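# "로봇 값만 적어 낸 예산안은 다시 쓰게 됩니다"

*브레스텔(Brestell) 하네스 조립팀의 설비 구매 담당자를 만나다. 2022년 10월 4일*

약속 시간보다 조금 일찍 도착했더니 담당자는 벌써 회의실 탁자에 견적서를 잔뜩 펼쳐 놓고 있었다. 형광펜으로 줄을 그은 것, 여백에 전화번호를 적은 것, 아예 크게 가위표를 친 것까지. 브레스텔은 소형 전선 하네스를 다품종 소량으로 만드는 회사다. 담당자는 원래 조립 라인에서 일하다가 구매로 자리를 옮겼고, 지금은 내년 1월에 집행할 자동화 설비 예산을 짜고 있다. 이름은 싣지 않는 조건으로 이야기를 들었는데, 두 시간이 어떻게 지나갔는지 모를 만큼 재미있었다.

먼저 어쩌다 로봇을 사게 되었는지부터 물었다.

"처음에는 검사 공정만 생각했어요. 사람이 하네스를 하나씩 들고, 라벨 보고, 커넥터 보고, 다시 내려놓거든요. 그런데 저희는 한 번에 같은 물건이 많이 나오는 회사가 아니에요. 오늘 이거 하고 내일 저거 하고. 그러니까 전용기를 사면 금방 놀게 되죠. 그래서 팔 하나에 그리퍼를 달고, 손목에 카메라를 붙이는 쪽으로 이야기가 갔습니다."

첫 예산안은 딱 한 장이었다고 한다. 로봇 본체, 제어기, 설치비. 그게 전부였다. 그는 그 종이를 지금도 서랍에 넣어 두고 있다며 웃었다.

"로봇 값만 적었으니까요! 그리퍼는 본체에 딸려 오는 줄 알았어요. 손가락 끝에 끼우는 패드는 소모품이라는 것도 몰랐고, 카메라 뒤에 세울 배경판 같은 건 생각도 못 했죠. 팀장님이 보시더니 '이걸로 뭘 집을 건데?' 하시는데 대답을 못 하겠더라고요."

그 질문 이후로 견적 방식이 바뀌었다. 지금은 업체에 카탈로그를 달라고 하기 전에 실제 하네스부터 보낸다. 가장 쉬운 물건을 보내면 어느 업체나 잘한다고 답하니까, 일부러 까다로운 것을 고른다. 전선 굵기가 서로 다르거나, 꼰 선이 섞여 있거나, 한쪽 끝이 피복만 벗겨진 채로 나가는 물건들이다.
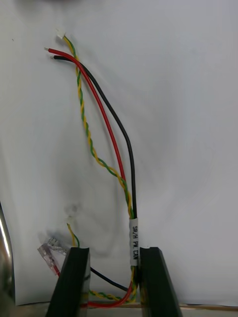 예산을 항목별로 쪼갤 때 그가 가장 공을 들이는 부분은 그리퍼 손가락이다. 본체에 비하면 작은 돈이지만 결과를 좌우하는 것은 오히려 여기라는 것이 그의 지론이다. "전선은 딱딱한 부품이 아니잖아요. 세게 잡으면 피복이 걱정되고, 약하게 잡으면 돌아가 버려요. 그래서 저는 어디를 잡을지부터 정합니다. 'SR/H PW. CAM' 라벨이 붙은 하네스를 보시면, 검은 손가락 두 개가 흰 라벨 슬리브 바로 아래에서 전선 다발을 물고 있죠. 글자를 가리지 않는 자리예요. 위로는 노랑과 초록 꼰 선, 빨간 선, 검은 선이 따로따로 휘어 올라가고요. 이 세 가닥이 제멋대로 움직여도 라벨은 읽을 수 있어야 합니다. 그러려면 어떤 손가락이 필요한지 묻는 게 견적의 출발점이에요."

배경판 이야기도 길게 나왔다. 처음에는 누구나 조명부터 비싼 것을 찾는데, 그는 희고 무늬 없는 판을 먼저 놓고 시험해 보라고 권한다. 다만 흰 판이 만능은 아니다. 흰 커넥터는 흰 배경에서 윤곽이 약해지고, 투명한 하우징은 더 까다롭다. 그래서 예산안에는 색이 다른 배경판 3장을 처음부터 넣어 두었다.

"판 값은 얼마 안 합니다. 그런데 나중에 따로 신청하면 결재를 또 받아야 해요. 작은 물건일수록 한꺼번에 올리는 게 편해요. 이건 설비 사 보신 분들은 다 아실 거예요."

업체는 어떻게 골랐을까. 그는 네 군데에서 견적을 받았고, 마지막까지 남은 곳은 우브턴(Uvton)과 흐나티우크(Hnatiuk) 두 곳이었다. 우브턴은 본체가 저렴한 대신 그리퍼를 따로 사야 했고, 흐나티우크는 그리퍼와 카메라 브래킷까지 묶은 가격을 내놓았다.

"총액만 보면 우브턴이 쌌어요. 그런데 표를 같은 항목으로 맞춰 놓으니까 순서가 바뀌더라고요. 예비 손가락, 케이블, 교육, 시운전 때 오는 분들 출장비까지 다 넣었거든요. 빈칸이 있으면 전화해서 채웠습니다. 빈칸은 0원이 아니니까요. 업체에서도 싫어하지 않았어요. 오히려 뭘 물어보는지 분명해서 답하기 쉽다고 하던데요."

결국 본체는 흐나티우크 쪽으로 기울었지만 아직 계약서에 도장을 찍지는 않았다. 남은 쟁점은 납기와 시운전 조건이다. 그는 납품 때 하네스를 최대 30종까지 시험해 볼 수 있다는 문구를 계약서에 넣고 싶어 한다. 업체는 종류를 줄이자고 하고, 그는 종류를 줄이는 대신 어려운 물건은 꼭 남겨 달라고 한다. 이 대목에서 그는 의자를 당겨 앉으며 말이 빨라졌다.

"저는 이 협상이 제일 재미있어요. 어떤 물건을 시험 목록에 넣느냐를 두고 현장 사람들하고 한참 이야기하거든요. 라인에서는 '이거 한번 집어 보라고 해요' 하면서 별별 걸 다 가져와요. 예전에는 자동화 이야기만 나오면 분위기가 가라앉았는데, 시험 목록을 같이 만들면서 많이 달라졌습니다. 요즘은 저보다 더 궁금해하세요."

내부에서는 이 계획을 '캣덴(Catden)'이라고 부른다. 설비가 들어갈 자리의 옛 이름을 그대로 따왔다고 한다. 예산 코드는 1001번이고, 하위 항목은 4개다. 본체와 제어기, 손끝 장치, 촬영 환경, 그리고 사람에게 쓰는 돈. 마지막 항목에는 교육비와 함께 라인 직원이 시운전에 참여하는 시간이 들어 있다.

"처음에 재무 쪽에서 이게 왜 설비 예산이냐고 물으셨어요. 그래서 그랬죠, 그분들이 안 계시면 전선 끝을 어느 방향으로 둬야 하는지 로봇 업체가 어떻게 알겠느냐고요. 피복을 벗긴 선 끝이 다른 데 걸리면 안 된다, 꼰 선은 풀리게 잡으면 안 된다. 이런 건 도면에 다 안 나와요. 손으로 오래 만져 본 사람이 압니다."

비슷한 구매를 앞둔 작은 회사에 해 줄 말이 있느냐고 묻자, 잠깐 생각하더니 견적서 한 장을 뒤집어 빈 면에 표를 그리기 시작했다. 맨 왼쪽 칸에는 장비 이름이 없었다. '잡기', '돌리기', '읽기', '내려놓기'. 그 옆으로 필요한 물건과 가격, 교체 주기, 연락할 사람을 적는 칸이 이어졌다.

"동작을 먼저 쓰고 옆에 물건을 적어 보세요. 그러면 빠진 게 보여요. 저도 '내려놓기' 칸을 채우다가 트레이를 안 샀다는 걸 알았어요. 집기만 하고 놓을 데가 없었던 거죠!"

트레이 견적은 다음 주에 들어온다고 한다. 인터뷰가 끝나고 나오는 길에 그는 라인에 잠깐 들러야 한다며 시험 목록을 챙겼다. 누가 또 하나 추가해 달라고 했단다.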